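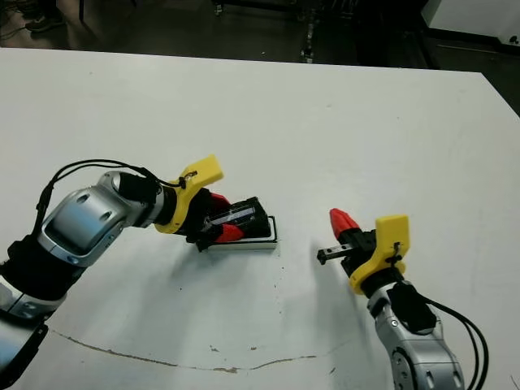
Tremine Library Opens Its Repair Room for the Fall

Friday, September 6, 2024

The repair room at the Tremine town library is back, and the new season looks like the best one yet. Doors open this Saturday morning on the lower level, and anyone with a lamp that flickers, a zipper that sticks or a toaster that won't stay down is welcome to bring it in and sit with a fixer until the thing works again (or until everyone agrees it never will).

The idea came over from Raudsepp, where a similar room has been running in the old post office for four years. Tremine tried it last spring with a few folding tables and a borrowed sewing machine, and the line went up the stairs and past the children's books. By the end of the season 200 items had been logged in the big green notebook at the door. Lamps came first, with clothing close behind, and there was a surprising run of music boxes in May.

This fall the room has more space and much better light. The library has moved its back issues of the county paper into storage, which frees up the whole long wall under the windows for workbenches. There will be seven stations, including two for sewing and one just for bicycles – that one sits by the ramp door so nobody has to carry a muddy bike through the reading room.

The hardware store in Clornov has given the room a wonderful starter kit of small parts, from fuses and plugs to 100 spools of thread in just about every color you could want. Visitors don't pay for anything out of the kit. Special parts still have to be ordered, and the fixers will help you find the right number and write it down before you leave.

A few things to know before you come. One item per person at a time, please, though you can get back in line as often as you like. Bring the cord, the charger, the odd screw that fell out in the kitchen drawer, all of it! Clothes should be washed first. Microwaves and anything that runs on gas can't be taken in, and neither can chainsaws, a rule that was added last April.

Children are welcome too, and there's a table where they can take apart old clocks and radios with real screwdrivers. Last spring that table was often the loudest spot in the building, in the best way. Donations of broken clocks are needed for it and can be left at the front desk any day the library is open.

The room will be open every Saturday in September from 10 a.m. to 1 p.m. The October hours will be posted once the book sale has been scheduled, as both use the lower level. Parking behind the library is free, and the bus from Perno stops right across the street.

No sign-up is needed for regular repairs. The only exception is the sewing class on hems and patches, which has room for 100 people across the whole season and is filling up quickly – put your name on the sheet at the front desk or call the library during open hours.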